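Unsigned Stage at Grederlow: Frequently Asked Questions

June
By Iolanda Pimentel, Artist Applications
5 min read

This page answers the questions most often put to the applications office by bands and solo performers who wish to play the Unsigned Stage at the Grederlow festival. It should be read with the full terms, which are sent to every applicant on registration.

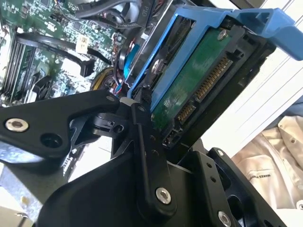 WATDEN, June – Applications for the Unsigned Stage are now open. The answers below replace those issued for the previous festival, and applicants who have played before are asked to read them again, as the rules on recordings and on guest musicians have changed.

Who may apply?

Any band or solo performer without a current recording contract. An act that has released its own music, or has a distribution arrangement for streaming only, is treated as unsigned. An act that signs a contract after being offered a place may keep that place, provided the office is told in writing before the running order is published.

Is there an age limit?

Performers must be 16 or over on the day of the performance. Those under 18 need the written consent of a parent or guardian, and a responsible adult must be present on site throughout.

Do you accept tribute or covers acts?

No. A set may include one cover. All other material must be written by members of the act.

What must be sent with the application?

Each application must include two original songs, a short biography of no more than 200 words and a list of all performing members with the instruments they play. One live recording is welcome but is not required. Demo recordings are acceptable, and the panel does not mark down an act for modest production.

In what form should recordings be sent?

Please upload files as WAV or MP3 through the application form. Links to streaming services are no longer accepted, as a number of them had expired by the time the panel met last year. Discs and memory sticks cannot be returned.

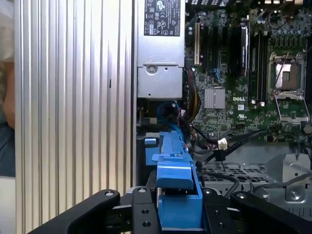 Inside a desktop computer, showing the blue plastic latch and the Dell motherboard.

How many applications are received?

The office received 1,837 applications for the last festival. Eight acts are chosen each year, and a further two are placed on a reserve list.

Who chooses the acts?

Recordings are first heard by a listening panel, which passes a longlist to the stage programmer, Fergal McGrath. The panel hears the songs without the name of the act or its biography. Panel members must withdraw from any decision concerning an act with which they have a personal or business connection.

Will I be told why my application was not successful?

The office regrets that it cannot give individual comments, except to acts that reached the longlist. These acts may ask for a short written note within one month of the decision.

May I apply with more than one band?

Yes. Each band must apply separately and must be able to perform with its full membership on either day of the festival. If two bands sharing a member are both chosen, their sets will be placed at least two hours apart.
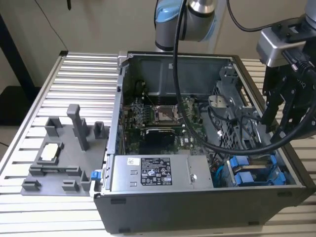

Changes of membership after an offer has been made should be reported without delay. One guest musician may be added. Where the lead singer or more than half of the band has changed, the office may ask for a new recording before confirming the place.

Where is the Unsigned Stage, and how large is it?

The stage is in the Girberg Tent, next to the eastern entrance. The tent has a licensed capacity of 491, standing.

How long is each set?

Sets last 30 minutes, with 20 minutes allowed for the changeover. Sound is cut at the end of the allotted time, and an act that starts late will not be given extra minutes.

What equipment is provided?

A drum kit, two guitar amplifiers and one bass amplifier are provided. Drummers must bring their own cymbals, snare drum and kick pedal. Keyboards, stands and any unusual leads are the responsibility of the act.
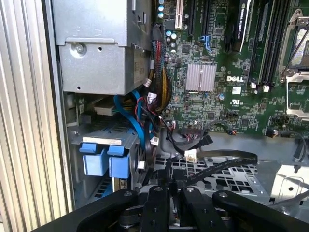 Acts using backing tracks should bring them on a device with a standard headphone or jack output, together with a spare copy. The stage crew will connect the device to the desk but will not operate it during the set. Fireworks, smoke machines and confetti are not permitted in the tent.

Are performers paid?

Yes. Every act receives the same fee, along with a contribution towards travel within the United Kingdom. Each performer also receives a weekend ticket and one guest ticket, neither of which may be resold.

Will our set be recorded?

All sets are recorded in sound only by Viklund, the studio appointed for the stage. The act owns the recording. The festival may use up to 60 seconds of it to publicise future events, unless the act declines on the application form.

What happens if we have to withdraw?

Please telephone the office as soon as possible. The place will be offered to the first act on the reserve list. Withdrawal through illness does not affect a later application.

How do I ask for access arrangements?

The application form has a section for this purpose, which is not shown to the listening panel. The stage has a ramp, and a quiet changing area can be set aside on request. Questions may also be addressed in confidence to Iolanda Pimentel at the Watden office, between 10am and 4pm.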